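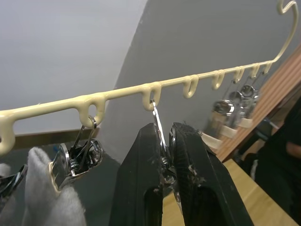

**nzioka_82:** I want to ask about drying small knitted things indoors. In my flat I have no balcony, so I bought a hanging rack with the cream coating and little loops under the bar. Each metal clip has its own wire hook and goes into a loop, and the light grey knit hangs from the clip by its folded top. My worry is the mark that the jaws leave on soft wool. Do you clip, or do you lay flat?

**Flallier:** I clip socks and gloves always. The mark goes away when you wear them. For sweaters I never do it, the shoulders become long.

**pakgate217:** I don't agree about the socks. My thick pair got a hard dent from a metal clip and it stayed for 3 washes. Now I put a small piece of cotton cloth between the jaws and the wool.

**Flallier:** Maybe your clips are too strong. Mine are from Usix and they are quite soft, I can open them with two fingers.

**nzioka_82:** Thank you both. I will try the cotton. I also have bigger knits to do this week, and I don't want to spoil them. 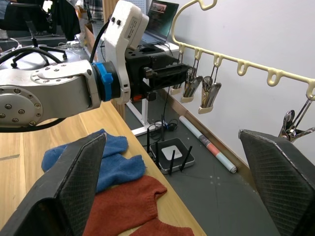

**pakgate217:** Where do you dry the bigger knits, if not on the clips?

**nzioka_82:** On a towel on the table, flat, and I turn them over in the evening.

**Flallier:** Change the towel too when you turn them. A wet towel under wool smells bad by the morning.

**pakgate217:** I still say no metal on wool. But the towel advice is good.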